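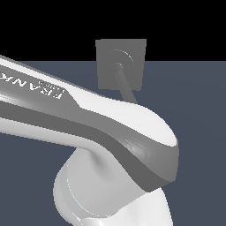
Section 4: Recording and answering an apology

This section covers the Amends part of the Trurach reflection journal. It assumes you have already set up your journal (Section 2) and chosen who, if anyone, can see your entries. If you are using the printed Claltalero workbook, the same steps apply, but you write on the right-hand pages and leave the left-hand pages for the reply.

Before you start

You will need 15 minutes without interruptions. Do not begin an entry straight after an argument. The journal will let you, but entries written in the heat of the moment tend to need rewriting.

Caution: Shared entries cannot be taken back once the other person has opened them. Check the sharing setting at the top of the page before you write anything.

4.1 Writing the entry

1. Open Amends and select New entry. The entry is private by default.

2. In the first box, write what you did. Keep to actions. "I told your sister about the job before you had the chance" is suitable. "I was a bit careless" is too vague to be of use to either of you.

3. In the second box, write what it led to for the other person, as far as you know. If you don't know, leave it blank and tick Ask. A short question will be added to the entry when you share it.

4. In the third box, write what you will do now. Give one thing, or two at the most, and make sure you can do them without the other person's help.

5. Read all three boxes through. Take out any sentence that begins with "but" or "if you hadn't".

6. Select Hold.

Note: The three boxes share a limit of 400 words. The counter turns amber as you get near it. Explanations of your reasons take up most of the space in a first draft, so start there if you have to cut.

4.2 The holding period

A held entry stays locked for 2 hours. You can read it during this time but not change it. When the lock ends you have three choices:

Share – sends the entry to the person named on it.
Keep – stores it in your journal as a private entry.
Redraft – reopens all three boxes and starts the holding period again when you finish.

Workbook users should close the book and come back to it later the same day. An entry written after nine in the evening is better left until morning.

4.3 If you would sooner say it in person

Many people use the entry as preparation and never share it. Select Keep, then Print card. The card shows your three boxes in short form and fits in a coat pocket. Don't read it aloud. Look it over beforehand and put it away.

Caution: Do not choose a time when the other person can't leave, such as a car journey or a meal with guests.

4.4 Receiving an entry

1. You will see a notice that someone has shared an entry with you. You do not have to open it, and the sender isn't told whether you have seen the notice.

2. When you open the entry, the sender gets a read mark.

3. Choose a reply: Thank you, I need time, or Write back. There is no button for forgiveness. If you want to say it, use Write back and put it in your own words.

4. If you choose I need time, the sender cannot share another entry about the same matter until you reply again.

Note: In the Ruddock edition for workplaces, I need time is labelled Reply later. It works in the same way. Managers cannot see entries sent between members of their team.

4.5 Following up

The thing you wrote in the third box appears on your weekly page until you mark it done. Mark it only when it is finished – a promise to do it soon doesn't count. If it has been on the page for 4 weeks, you will be asked to do it, change it or tell the other person it won't happen.

To move your finished entries to the Dremberg archive, see Section 7. Entries that are still open cannot be archived.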